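Software sync, Altgate laundry task — 10 February 2020

Present: control, perception, planning, tooling. Pikavstead dialed in, dropped twice.
Notes typed live, fix whatever's wrong.

## 1. Last minutes

Accepted. One correction: the gripper timeout change went in on the planning branch, not on main. Still not merged.

## 2. Control

- New impedance gains on both arms. Left arm smoother on the long sweeps, right arm still rings a bit when it stops short.
- Joint velocity cap stays at the old value until the watchdog is fixed. Control wanted to lift it this week — no.
- Watchdog tripped 5 times in the last batch. Four were the logger hogging the bus, one unexplained. Keep the trace from that one, don't let the cleanup script eat it.
- Discussion on whether both arms should share one clock. Currently each driver stamps its own messages and the offset drifts over a long run. Agreed: one clock, stamped at the bridge. Warraich has done this already on their side and will send the patch.

## 3. Perception

Long item. Ran over.

Batch results: 52 runs replayed offline against the new segmentation model, 40 kept a usable container pose all the way through. The other 12 lost it at some point and didn't get it back before the planner gave up. Old model was worse but nobody has the number to hand, perception to dig it up.

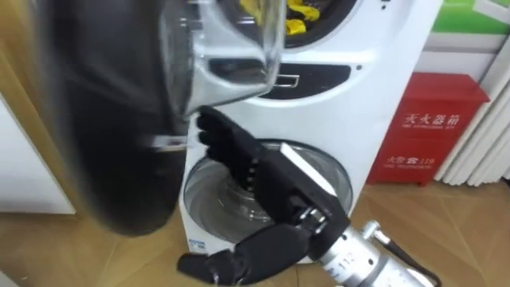
Container pose is the main problem for the next two weeks. Depth is close to useless on clear walls, we get the wall behind or nothing. Same trouble with the glossy panels on the washer-dryer and with the glass door in the lower half, so when the left hand brings the container across in front of the machine the fit has very little to hold on to. The silvery rim is the best feature we have. Proposal: fit the rim as an ellipse, use hand kinematics as the prior, ignore depth inside the mask. Adopted for trial. Second point, motion blur — the near hand smears badly on fast moves and the mask bleeds into the container. Either shorter exposure or drop blurred frames from the tracker. Try both, exposure first becuase it's one line in the config.

Self-occlusion also came up. Planner assumes the head view is always good and it isn't. Perception will publish a visible fraction for each tracked object, planning can decide what to do with a low one.

Hand-eye calibration: redone on the left, right one not yet. Do the right before any more batches.

## 4. Planning

- Two-arm collision check takes too long when the hands work close together. Profiled it, most of the time goes on finger meshes. Swap to capsules for the fingers, keep the full mesh for the palm.
- Margin between hand and held object currently hard coded in three places. Should be one parameter. Tooling to grep for more.
- Retry logic: planner replans from scratch after a lost pose. Should hold position, wait for the tracker, then resume. Pikavstead asked how long it should wait. No agreement, make it configurable and log it.
- Upper and lower drum are still seperate task trees with a lot of copy-paste. Merge them after the container work. Not before!

## 5. Tooling

- Prirnidus viewer crashes on logs with a missing camera stream. Workaround: pad the stream. Real fix is with them.
- Replay now runs 18 logs in parallel overnight. Disk is the limit, not CPU.
- Need names on log folders that mean something. Agreed on task / arm / build hash. Old logs stay as they are.
- CI red for two days on a formatting rule. Turned off.

## Actions

- Control — merge timeout change, single clock at the bridge
- Perception — rim fit trial, exposure test, visible fraction topic, right hand-eye
- Planning — finger capsules, hold and resume
- Tooling — margin parameter, folder naming, report to Prirnidus
- Warraich — send clock patch

AOB: replay server password changed, ask tooling.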